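Toroston Housekeeping and Packing Co-op
Minutes of the Automation Working Group
May 17, 2021

Present: seven members, plus two guests from the packing floor. Apologies from the night shift representative. The meeting opened at 4:05 p.m.

Minutes of the last meeting were accepted with one correction. The Prurnero trial covered the linen room only, and the kitchen was never part of it.

1. Which chores to put forward

The group went back over the list of jobs members would like a machine to take on. Folding towels, wiping tables, sorting returns and handling small bottles got the most support. The packing floor guests said bottles matter most to them. A refill order can mean a whole afternoon of fitting caps and nozzles, and people's wrists get sore.

One member asked whether the existing capping machine could do it. The floor lead said it handles one bottle size and takes most of a morning to change over. Mixed orders are still done by hand.

2. Two-handed work

Discussion moved to jobs that need one hand to hold and the other to fit. Members who have followed the Rivemeck material said a single arm with a fixture is enough for boxes but not for soft or slippery plastic. Two arms can hold a part each and bring them together in the air, and no fixture has to be made for each shape.
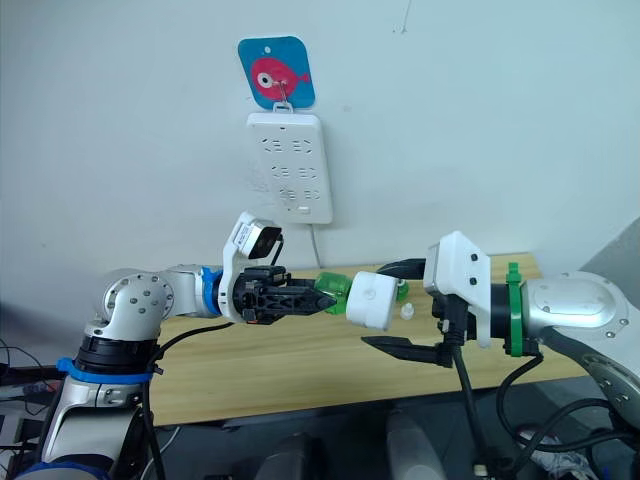 The group's view was that this kind of work can be done slowly and under supervision, but it is not ready for a shift. Concerns raised were clear plastic, which cameras find hard to judge, threads that start crooked, and small parts that roll away. A person feels a crossed thread right away. Nobody present could say how well a gripper would.

It was also noted that loose cables would need to be tied back or covered before any arm went near the packing line. The safety rep wants this in writing from any supplier.

3. Proposed bench test

Agreed to ask for a bench test on our own stock: 127 bottles in mixed sizes, no sorting beforehand, 19 of them with caps from the old supplier. Pass or fail to be judged by the floor staff. A member wanted towels included. This was put to a vote and lost.

4. Cost

The Gavrilă quote is $2,449 for 2 days on site, setup included. Travel is extra. The group will not commit until the supplier confirms who pays for damaged stock.

Actions
Floor lead to set aside the bottles and caps.
Secretary to write to Gavrilă about damage and travel.
Safety rep to draft the cable and guarding requirements.

Towel folding carried over to the August meeting. Closed at 5:20 p.m.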